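Roboterhände pflegen: was hilft und was man sich sparen kann

Zu unserer Zemlow mit den zwei Armen gibt es ein Wartungsheft, und im Wartungsheft steht viel. Ich halte ungefähr die Hälfte davon für Beschäftigungstherapie. Ein paar Sachen mache ich trotzdem.

Staub auf den Fingern: Pinsel, weich, trocken. Das Reinigungsset von Nerine kostet ein Vielfaches und enthält, man ahnt es, einen Pinsel. Druckluft nur mit Abstand, sonst sitzt der Dreck hinterher im Gelenk.

Kalibrieren vor jeder Schicht? Laut Heft ja. Wir haben es im Dezember auf einmal pro Woche reduziert und keinen Unterschied gemessen. Nach einem Zusammenstoß natürlich sofort, auch wenn alles heil aussieht.

Schrauben am Handflansch: handfest, dann Drehmoment nach Tabelle. Wer »nach Gefühl« anzieht, darf sich auch das Suchen nach dem Spiel selbst einteilen. Schraubensicherung mittelfest, ein Tropfen. Bei uns hielt das zuletzt 381 Betriebsstunden, bis sich wieder etwas rührte.

Kabel: Der häufigste Fehler ist bei mir nie die Elektronik gewesen, immer die Zugentlastung. Arm einmal langsam bis in die Endlagen fahren und zuschauen, wo es spannt. Spiralschlauch bringt wenig, wenn die Schlaufe zu kurz ist.

Filz als Tischbelag finde ich besser als Gummimatten. Er fusselt, ja. Alle 15 Tage absaugen, Fusselrolle für den Rest. Glattes Blech gehört in jeden Grifftest, ein Ball ebenfalls, und zwar bevor man an den Kraftwerten dreht. 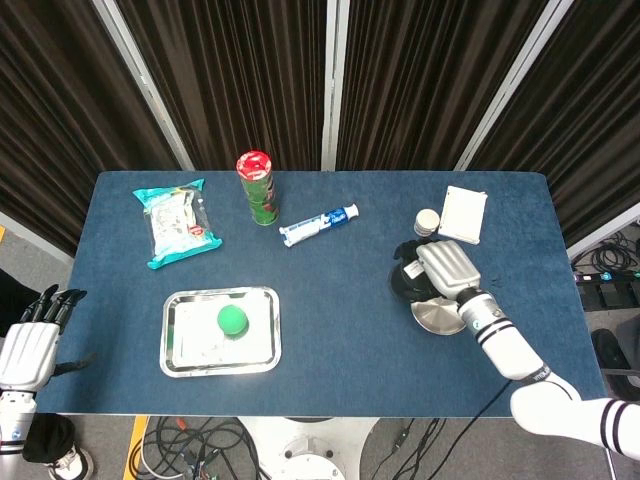
Asnakech Fikre hält meinen Wochenrhythmus beim Kalibrieren für leichtsinnig. Bei ihr sei der Daumen nach vier Tagen um 2 Millimeter gewandert, ganz ohne Zusammenstoß, und gemerkt habe sie es erst an den Fehlgriffen. Kann sein. Ich würde dort zuerst den Flansch prüfen, aber wer dünne Teile greift, sollte wohl öfter ran als wir.

Fett nur, wo das Heft es ausdrücklich verlangt. Die Fingergelenke gehören bei unserem Modell nicht dazu.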